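Print-and-Play Set-Up Guide: Trosow
Section 3. Preparing the cards, setting up and dealing

By Elba Lucero
06/08/2024

This section covers everything between opening the file and playing the first card. The rules of play are in Section 4. If you own the boxed edition from Wullico, skip to step 9.

Trosow uses 60 cards in four suits (Mills, Ferries, Orchards and Kilns), numbered 1 to 15 in each suit. The sheets also carry four blank cards. They are spares and are not used in play.

Printing

1. Print the card fronts first, on one side only. Use card stock if your printer accepts it. Plain paper works if you plan to use sleeves.

2. Set the scale to 100 percent. Turn off "fit to page" and anything similar. Many programs turn this setting back on when you change the paper size, so check it last.

3. Print one sheet and measure a card before printing the others. The correct size is written in the margin, next to the cutting marks.

4. Put the printed sheets back in the tray and print the backs. Printers differ in which way the paper has to face. Mark a corner of a scrap sheet with a pencil and run it through to find out how yours does it.

Note: The backs have a wide plain border, so a small shift between front and back will not show once the cards are cut. If the shift is large enough to cut into the pattern, print the fronts and backs on separate sheets and glue them.

Cutting

5. Let the ink dry overnight. Ink on coated stock smears long after it looks dry.

6. Cut along the long lines first, all the way across the sheet, then cut each strip into cards. A steel ruler and a sharp knife give a straighter edge than scissors.

Caution: Keep your free hand behind the blade and use a cutting mat. Children should not do this step.

7. Round the corners if you have a corner punch. Do all of the cards or none of them. One square corner in a rounded deck is as good as a marked card.

8. Put the cards in sleeves, if you are using them, with the open end at the top. Sleeve the whole deck at once from the same pack.
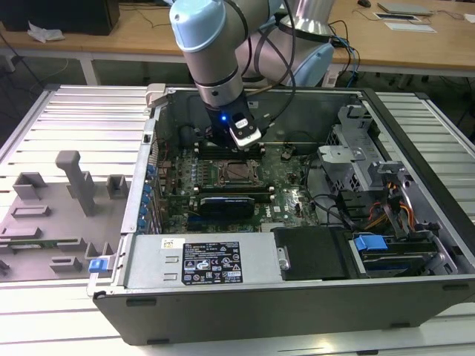

9. Sort the deck by suit and lay each suit out in order from 1 to 15 before the first game. Missing cards are easy to spot this way, and new players get to see the suits once before they have to hold them in a hand. Work with everything face up and within reach, the way you would with a computer case laid on its side and the side panel off, where an empty processor socket in the middle of the board shows at a glance. A gap in a row of cards should be just as plain. If a card is missing, check the offcuts first, then look for two cards stuck together in one sleeve. If you still cannot find it, write the suit and number on one of the four blanks.

10. Gather the cards and shuffle well. A deck that has just been sorted needs more shuffling than usual. Spread the cards face down on the table, mix them with both hands, then square them up and shuffle as normal.

Setting up the table

11. Choose a dealer. Each player cuts the deck and the highest number deals. Cut again if there is a tie.

12. Place the scoring sheet where the dealer can reach it. The player to the dealer's left keeps score for the first round.

13. Leave space in the middle of the table for two piles, the Quay (face down) and the Market (face up).

Dealing

14. Deal the cards one at a time, face down, starting on the dealer's left:
Two players: 12 cards each
Three players: 10 cards each
Four players: 9 cards each
Five players: 8 cards each

15. Put the remaining cards face down as the Quay. Turn over the top card and place it beside the Quay to start the Market.

16. If the first Market card is a 15, put it back in the middle of the Quay and turn over another. Repeat if necessary.

17. Players look at their cards. A player who holds no card above 7 may show the hand and ask for a new deal. This can be done once per player per game.

Note: In a two-player game the older rule sheet by Hipólito Bravo gives 14 cards each. Either number works, but the rounds run long with 14. Agree before dealing.

Dealing errors

If a card is turned face up during the deal, the player receiving it may keep it or have it buried in the Quay and take the next one. If two or more cards are exposed, deal again. If a player has the wrong number of cards and nobody has played, fix the hand from the Quay. Once a card has been played, the hand stands as it is.

Storage

Keep the deck flat in a closed box. Home-printed cards curl in damp rooms. To flatten them, leave them under a heavy book for a night or two. Do not hold sleeved cards together with a rubber band, as it bends the edges of the top and bottom cards.

Thanks to Iara Leiva for testing the five-player deal and for the wording of step 16.

Questions and corrections: use the contact page | © 2024 Elba Lucero | Back to top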